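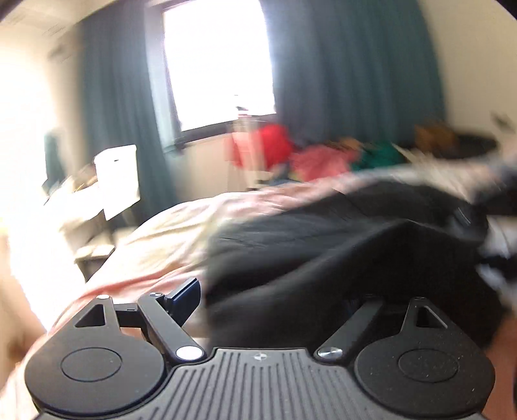

Let the Bad Takes Count

Most people who teach robots by hand throw away their worst takes. I think this is a mistake, and an expensive one.

At Nellska we spent last December recording household jobs with hand-held grippers. You squeeze, you lift, you fold, and the recording becomes a lesson for the machine. We made 419 takes of laundry and bed work. The first reviewer cut 80 of them for being untidy. A hand shook, or a sleeve was grabbed in the wrong place and had to be let go and grabbed again.

I went back through those 80. Very few were failures. In most of them the person got into trouble and then got out of it, and that is the part a robot needs most. A policy trained on clean takes has never seen a missed grasp. When it misses one, it keeps going as if it were holding the cloth.

Remote control has the opposite problem. Our operators in Hornildale were slow and careful, and they needed about 11 minutes for a job that takes two by hand. Their takes passed review easily. They also taught the robot to stop and wait in odd places, the way a person does when the video lags.

I would take the hand-held work over that, shaky parts included. Real bedrooms have coats on the bed and laundry on the rack, and people move fast in them.

There should still be a limit. A take where the job was never done should go. But a take with a fumble in the middle should stay, with the fumble marked - and the person who recorded it should be paid the same.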